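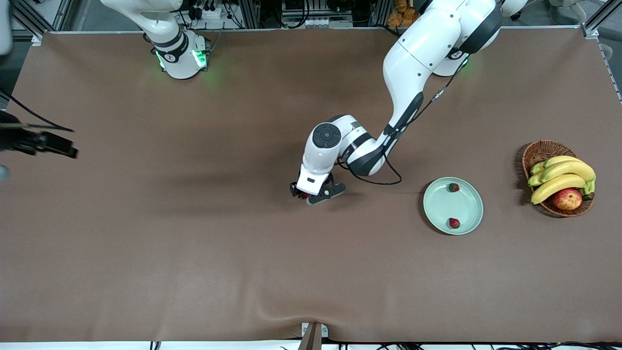
# Aula 4 — O som no cinema: quanto do que se diz sobre ele resiste a uma segunda escuta

Leitura prévia: o capítulo de Magnus Mowat sobre ruído de fundo (16 páginas, na pasta da turma). Quem não leu vai acompanhar mal a segunda metade.

## 1. O problema

Quase toda crítica de jornal trata o som em uma frase, perto do fim, ao lado do figurino. "Trilha envolvente", "desenho de som imersivo". Nenhuma dessas expressões informa coisa alguma. Experimentem trocar o título do filme na resenha e ver se a frase continua servindo. Costuma servir.

A literatura acadêmica comete o erro contrário: atribui ao som poderes enormes e raramente mostra como os verificou. Vamos tentar ficar com o que dá para ouvir.

## 2. Vocabulário mínimo

- **Diegético:** som cuja fonte pertence ao mundo da história. Um rádio ligado na cozinha da personagem.
- **Não diegético:** som que as personagens não ouvem. A orquestra que entra na despedida.
- **Fora de campo:** fonte dentro da história, mas que não vemos naquele momento.
- **Ponte sonora:** o som de uma cena começa antes do corte ou continua depois dele.
- **Foley:** ruídos de passos, roupas e objetos refeitos em estúdio, em sincronia com a imagem.

A divisão entre diegético e não diegético é útil e cai em prova. Também é mais frágil do que os manuais admitem. Uma canção que sai do rádio do carro e, três planos depois, toma conta da banda sonora inteira fica de que lado? Há quem invente uma terceira categoria para isso. Prefiro que vocês descrevam a passagem e deixem a gaveta em paz.

## 3. Caso: *Larkance*

Vimos os primeiros 11 minutos na aula passada. Évan Tanguy, o diretor, afirma no texto de apresentação que o filme "não tem música". A frase foi repetida em todas as resenhas que recolhi, e suspeito que ninguém a conferiu.

O que ouvimos em sala:

1. Um zumbido grave durante a travessia do pátio, com altura definida. Ele sobe um semitom quando a irmã aparece.
2. O sino da escola, repetido em intervalos regulares até depois do corte para a estrada.
3. Um assobio fora de campo, sem fonte identificada em nenhum momento.

Se o zumbido muda de altura conforme a dramaturgia, alguém o compôs. Pode-se chamar isso de "ambiência", e Tanguy chama, mas a função é a mesma de um acorde de cordas num melodrama. Aceitar a descrição que o autor faz da própria obra é um hábito que esta disciplina gostaria de tirar de vocês.

## 4. Caso: *Drurka* e o silêncio

Silêncio absoluto quase não existe no cinema sonoro. O que chamamos de silêncio costuma ser som ambiente baixo, gravado de propósito no local. Em *Drurka*, a cena do velório suprime até isso: a banda fica vazia, e o efeito é de defeito técnico. Parte da turma achou genial. Eu fico em dúvida. O recurso volta outras duas vezes, sempre em cenas de luto, e na última já funciona como aviso de que devemos nos comover.

Mowat defende que a supressão total "devolve o espectador ao próprio corpo". É bonito. Como se testa? Ele cita um questionário aplicado a 100 espectadores, sem dizer quais perguntas foram feitas nem se houve uma versão da cena com ambiente para comparar. Sem comparação, o questionário mede o gosto pelo filme.

## 5. Para a discussão

Comparem a abertura de *Partanen* com a de *Muva*. As duas começam com vento sobre tela preta. Na primeira, o vento termina junto com os créditos; na segunda, atravessa o corte e só então ganha uma paisagem.

- O vento de *Muva* é fora de campo enquanto a tela está preta?
- O que se perde se invertermos as duas soluções?
- Que afirmação sobre "imersão" vocês conseguiriam sustentar apenas com esses trechos? Talvez nenhuma — essa resposta vale, desde que argumentada.

## 6. Exercício

Escolham uma cena curta de qualquer filme do programa. Primeira passagem só com som, segunda só com imagem, terceira com os dois. Anotem cada passagem antes de começar a seguinte e não corrijam as notas depois.

Entregar até duas páginas, mais a tabela de marcação. Adjetivos como "imersivo", "visceral" e "atmosférico" serão riscados. Entregas na sala 831, por baixo da porta se estiver fechada.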